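I have been promising a post on what it takes to keep the Avar arm running at home, and I keep putting it off because the answer is dull. It takes a lot of wiping. The sales talk Rania Shboul passed on to me in December said "set it up once." I have now set it up 30 times, and I kept a list.

The job I gave it is a small one: pick a kitchen knife up off the counter by the handle, lay it on the cutting board, let go. The arm looks at the counter through a little camera at the wrist, right behind the two fingers. Every guide on the Lirno forum tells you to start with calibration. I don't buy that. I start with the fingers, because if they aren't square to each other you'll calibrate around a crooked grip and then wonder why the knife twists.
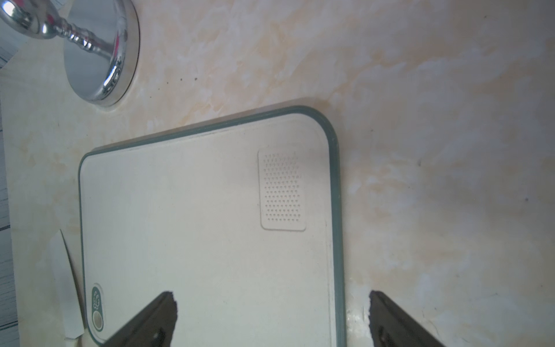

So, fingers first. Close them on a strip of paper and pull. If the paper slides at one end and holds at the other, loosen the two bolts at the base, let the finger settle, and tighten a bit at a time. Do it with the power off. The manual says to do it with the arm holding position, and I have a sore thumb that disagrees with the manual.

Then the camera. Mine drifts. Zaid Nimri says it can't, since the bracket is one solid piece, and he may be right about the bracket, but the numbers move anyway. I run the check, get an error I can live with, run it again after lunch and get another one. My guess is the cable tugging on the housing, so I gave it more slack and taped it down at the elbow.

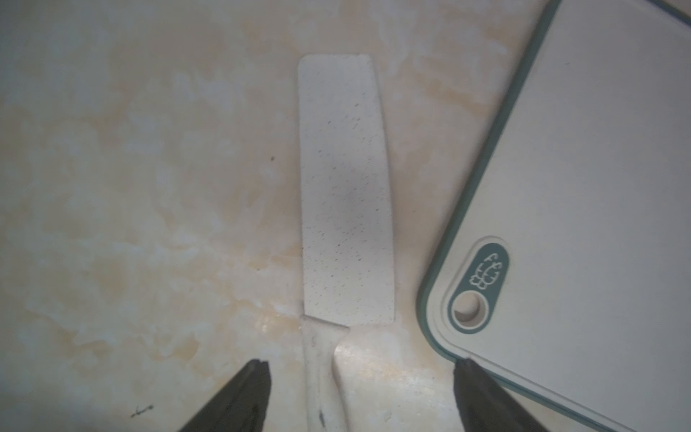 Pale things on a pale counter are the part I trust least. The Ruso software claims to find "any household object," which is a big claim when the knife and the counter are nearly the same color. I turned the exposure down and left it there. Auto exposure chases every bit of shine and I don't see the point of it for a job like this one.

Crumbs matter too, more than I wanted them to. Specks and bits of hair on the counter are fine for me and apparently fascinating to the software. I wipe before each session now, and I still miss some.

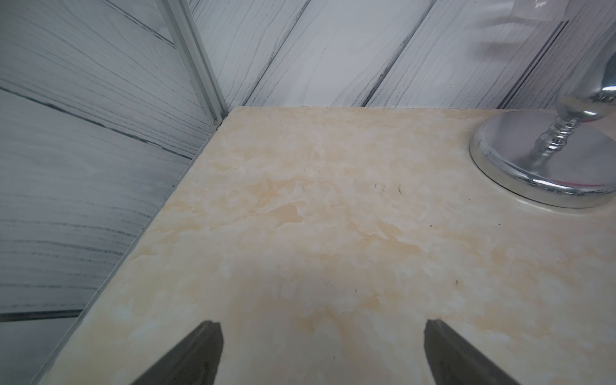
The service schedule says to regrease the wrist joint every 2000 cycles. Where does that number come from? I asked Tambunan, the shop that sold me the arm, and got the same sentence back that's in the booklet. I opened the joint early, at a little over half that, and the grease looked clean. I closed it up again and will look at the full count. Going by sound works better for me than going by the counter.
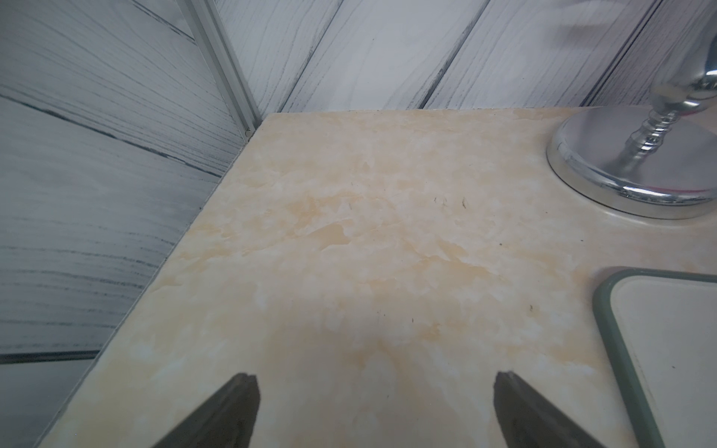 Photo: wrist camera, Avar arm

My routine before a session takes 5 minutes: paper test, cable, wipe, one slow move to each corner of the counter with my hand on the stop button. If the slow moves sound rough I quit for the day.

Rania wants to know if I'd buy it again. Ask me when I've done the grease.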